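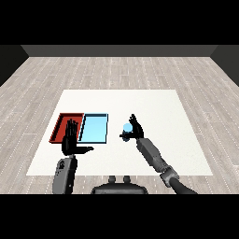

4. Laying the Kallden floor

Before you lay the first row, decide in which direction the boards will go and how the first and the last row will meet the walls. In a room with one main window, the boards normally go in the direction of the daylight. In a narrow corridor they go along the corridor, also when the light comes from the side. The colour of the walls must be considered too. When long grey-white boards with faint grain end at a dark grey wall, as in the picture, the eye goes directly to the line between floor and wall, and a row which is cut crooked will be noticed. In such a room please take more time for the measuring in 4.2.

This section is valid for Kallden boards with click edge (article 3169) laid floating over Rengifo underlay. For glued laying, please see section 6. For stairs, see section 7.

4.1 What must be ready

The boards must lie in the room for two full days before laying, in closed packages, flat and not standing against the wall. The heating stays on the same level as in daily use.

The subfloor must be clean, dry and even. Put a straight batten of 1000 mm on the floor in several places and turn it in all directions. If you can push a coin under the batten, the place must be filled first (section 3).

You will need:

Tapping block and hammer
Pull bar, article 634
Spacers of 9 mm
Fine-toothed handsaw or jigsaw
Folding rule, pencil, square
Knife for the underlay
Knee pads

NOTE: The pull bar is not in the package of boards. It can be borrowed from the shop in Drotside against a deposit.

CAUTION: Do not use the hammer directly on the board. The click edge breaks very easily, and a board with a broken edge cannot be repaired.

4.2 Measuring the room

1. Measure the width of the room at both ends and in the middle. Write down all measurements. Old rooms are seldom square.

2. Take away the expansion gap of 9 mm on each side.

3. Divide the result by the visible width of one board. The rest is the width of your last row.

4. If the last row becomes narrower than one third of a board, cut the first row narrower, so that both rows have nearly the same width. It is a little more work in the beginning, but it looks better and the last row is easier to click in.

5. Check if the first wall is straight. Stretch a string from corner to corner and look for where the wall leaves the string. If the wall is not straight, the shape of the wall must be transferred to the first row (see 4.4).

NOTE: Please do not trust the drawing of the house. Measure with your own rule.

4.3 Underlay

1. Roll out the Rengifo underlay with the printed side up, across the direction of the boards.

2. Lay the lengths edge to edge. They must not overlap. An overlap can be felt through the boards afterwards.

3. Close the joints with the tape which is inside the roll.

4. Cut the underlay at the wall with the knife. It shall go to the wall but not up on it.

5. Roll out only two or three lengths at a time. If you cover the whole room at once you will walk on the underlay all day, and it gets pressed flat in the places where you kneel.
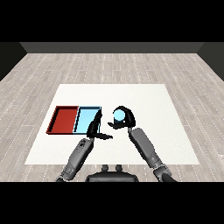
6. Sweep the underlay before each new row. A single small stone under the board will make a noise for many years.

4.4 The first three rows

1. Begin in the left corner. Saw off the tongue on the long side and on the short side which face the wall.

2. Put spacers against the wall, one at each board end and one in the middle.

3. Lay the first board with the sawn side to the wall. Click the short side of the next board into it, with the board held at a low angle, and lower it slowly. You should hear the click. If you do not hear it, lift and try again.

4. Measure the last board in the row, with the gap included, and saw it. With a handsaw the decor side is up, with a jigsaw the decor side is down.

5. Start the second row with the piece which is left, if it is longer than 300 mm. The short joints in two neighbouring rows must have at least this distance from each other.

6. Lay the third row in the same way. Now control with the string that the long edge is straight over the full room. If it is not, take the rows up and correct them now.

If the wall is crooked: lay the three rows with the boards a little away from the wall. Hold a pencil on a small block against the wall and draw along it, so the line is marked on the first row. Take up the first row, saw along the line and lay it back.

CAUTION: The spacers must stay in place until the whole floor is laid. If they are removed earlier, the floor can move to the wall and the gap is lost.

4.5 The rest of the floor

1. Mix boards from three or four packages. The grain and the shade can vary a little from one package to the other.

2. Look at each board in good light before you lay it. Prokeck replaces boards with visible faults, but not after they are sawn or laid.

3. At door frames, saw the frame and push the board under it. A loose piece of board with underlay, laid against the frame, gives the right height for the saw.

4. For heating pipes, drill a hole which is 18 mm wider than the pipe. Saw from the hole to the edge, lay the board and glue the small piece back behind the pipe.

5. Pull the last row together with the pull bar. Use short, light strokes and move the bar along the board.

NOTE: Do not place a kitchen island or a built-in wardrobe on the floating floor. The floor must be free to move on all sides.

4.6 Finishing

Remove all spacers. Fix the skirting to the wall and never to the floor. The floor may be walked on at once, and furniture can be carried in the same day. Put felt under chair legs. Keep one unopened package for later repairs, in a dry room, together with the label from the carton.

Questions about this section: Ayantu Ambaye, floor department. Missing parts and deposits: Dagim Nigatu, shop in Drotside.

Section 4 revised 05/10/2021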